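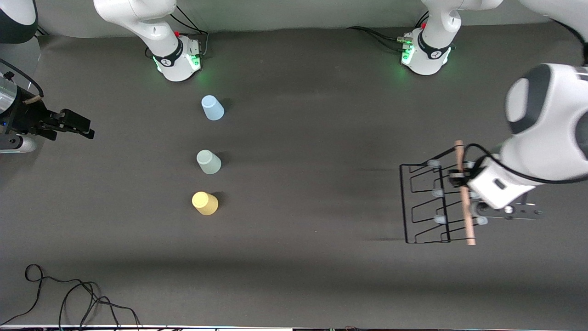
Re: Reset rules for two-arm stations

On Thursday the Kivine group wrote:
> We have 5 stations and no shared rule for what counts as a proper
> reset. Some operators put every item back on a mark, others just
> clear the middle. Do you write this down at Brimomis? Also, who
> is allowed to reach in between runs?

Yes, it's written down. Our sheet came from the Daremcombe site and we have changed it a little since then. The parts you asked about:

Cups go upside down in one line, with a gap wide enough for the fingers to pass. We don't use tape marks on the table. The order of colors is up to the operator but has to go in the run log.

The rack is checked by hand before each session. If a rod is bent or a clip slides, swap the rack and note it.

Anyone trained on the station may reach in, but only with both arms stopped and the second person's hand off the controls. A green light at the base is not permission to reach in. We had to add that line in March – two new operators had read it that way.

Wait 5 seconds after the stop before touching anything. If an arm is holding a part, support the part first, then open the gripper.

Cables stay out of the reach of both arms. Look at them every 30 runs and at the start of a shift. The full inspection is at 2,000 runs and covers the finger bolts and the red buttons.

Erdem uses a shorter sheet with no rule on held parts. I would not copy that one.

I can send ours as plain text if the list wants it.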